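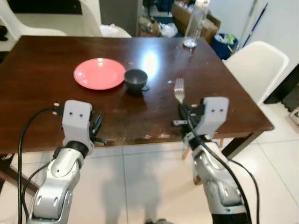
Iyamu's student robotics club says it will have a two-armed robot clearing a dinner table by June. It has said something like this before.

The project, called Grokstead, is the club's entry in the Siklow household challenge, where student teams get 16 minutes to have a robot tidy up after a meal with no one touching the controls. For now the arms are driven by a student, move by move, and every run is recorded. The recordings are then used to train software that is supposed to do the same job alone.

The club has 528 recorded runs. Its own plan, posted in the fall, called for 3,000 before any training worth the name could start. At the present rate that puts the finish well past the contest, and the plan has not been revised. A progress note dated 31/12/2021 calls the work "on track" and doesn't say which track.

The task has been kept small. A plate, something to drink from, a fork. Members argue that this is the sensible place to begin, and they have a point, since a fork lying flat on a varnished table is a hard thing for a machine to pick up.

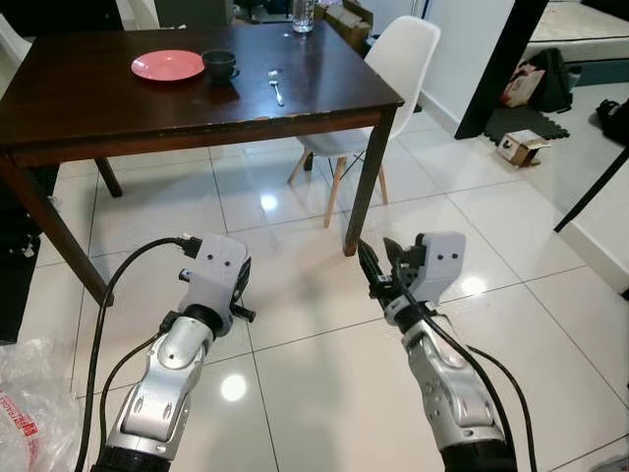
Less easy to defend is how success gets measured. The club counts a run as good if the student at the controls finished it, which says a lot about the student and very little about the software. Of 103 attempts made with the software in charge, the club has released a short video of one. Asked for the other results, it said they were "being organized."

There is also the question of how much a robot learns from one room. Siklow entries are judged in a kitchen the teams have never seen, with different furniture and different lights. Grokstead's runs have all been made in the same home. A second location was promised in the plan and is still listed as "coming."

Money is not the problem, at least on paper. Indora, the parts supplier that sponsors the club, has agreed to cover the arms through the contest and has asked only for its name on the team shirts. Whether it will pay for another year after that has not been settled.

The club has lately begun recording floor-level work too — bags, packaging, things left lying around — although the Siklow rules as published cover the table and nothing else.

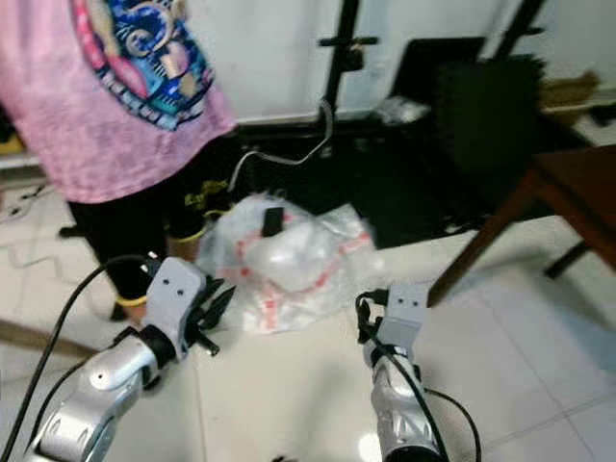 One parent wrote in to say that the extra work is the best part of the project, that students who spend months on a single fork will quit, and that a contest result was never why most of them joined. The same letter agreed that all 103 results should be made public, good or bad.

The club's next progress note is due before the contest entry deadline.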